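The Planner Is Not the Problem

Every few months somebody sends me a link to a new planning stack and asks whether this is the one. The last link was Flomeo, and before that it was Abella, and I can say in advance what the demo looks like: a clean diagram of boxes and arrows, a task written out in plain words, the words turned into a list of steps, the steps turned into motion. The list of steps is always very good. I have stopped being impressed by the list of steps.

My complaint is with where the effort goes. We have spent years making the part of the software that decides what to do next, and in that time the part that knows where things are has been treated as a service you call. You ask for a pose, you get a pose. What the planner does with a pose that is off by the thickness of a pencil is left as a matter for the gripper, and the gripper, being two fingers and a motor, has no opinion.

Take chopsticks. I like them as a test because they are cheap and because they are rude to almost every assumption in a grasping pipeline. They are long, so a small error in angle at one end is a large error at the other. They are thin, so a depth sensor tends to blur them into whatever they are lying on. They roll. Put one in a tray and the rim gets in the way of any low approach. Rest one on the edge of a plate and it is no longer flat, and half the code I have read assumes that small things on tables are flat.

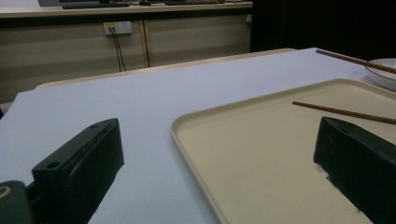

Page last changed: March

One brown chopstick in the cream tray and a second with its end over the rim of the plate: a person would not call that a hard arrangement. For the Skirnham toolkit, which I used for most of last winter, it is close to a worst case. Skirnham fits a box around each object and then plans against the box. A box around the chopstick in the tray, lying diagonally, is fine if the angle is right and useless if it is wrong. A box around the one on the plate has to be tilted, or it has to swallow part of the plate, and the default settings pick the second. The planner then announces that the plate is blocked by the chopstick and the chopstick is blocked by the plate, and asks for a human.

The people who maintain it will tell you, and have told me, that there is a setting for this. There are in fact 28 settings for this, spread over two files, and a few of them undo each other. I once ran the same pick 40 times on a setup I had not touched between changes except to put the sticks back, and got 20 clean grasps, which somebody on a mailing list described as promising. A coin would have been as promising and would have installed faster.

I don't think Skirnham is especially bad. Abella does better with thin objects and worse with anything shiny. Flomeo hands the entire question to a learned model, and the model is often right, and when it's wrong it gives you a grasp point in the empty part of the tray with a confidence score so high you wonder what the score is for. I asked about that. The score, I was told, is relative. Relative to what, I asked, and was pointed at the documentation, where the word appears again.

There is a serious answer to me, and I should give it a fair hearing. It goes like this: stop writing rules about boxes, collect a great many examples of hands or hand-held grippers doing the job, and let the policy learn the angle, the rim and the roll all at once. I think this is partly correct. A policy trained that way doesn't need to know that a chopstick is an object with six numbers attached. It only needs to close in the right place. I have seen such policies recover from a slip in a way no planner I've used would even notice had happened.

What bothers me is the accounting. The Brurneck set, which gets held up as the careful one, comes with over 179 task labels and very little about what was wrong in any given attempt. If the finger brushed the rim on the way in and the pick still worked, it is filed as a success. Train on enough of those and you have a machine that brushes rims. Then the tray is swapped for a lighter one, the tray moves, and everybody goes looking for the bug in the controller.

I would like less talk about reasoning and more tooling for looking at failures. Show me the moment the estimate went bad, next to what the camera had at that moment, without my writing a script to line up two clocks. Let me mark a grasp as lucky. Let me ask for every attempt where the stick touched something other than the surface under it. None of this needs a new model. It is dull database work, and I have yet to see it lead a release announcement.

Until then I will keep opening the links. If yours can pick the one off the plate without moving the plate, send the logs along with the video, including the runs you threw away.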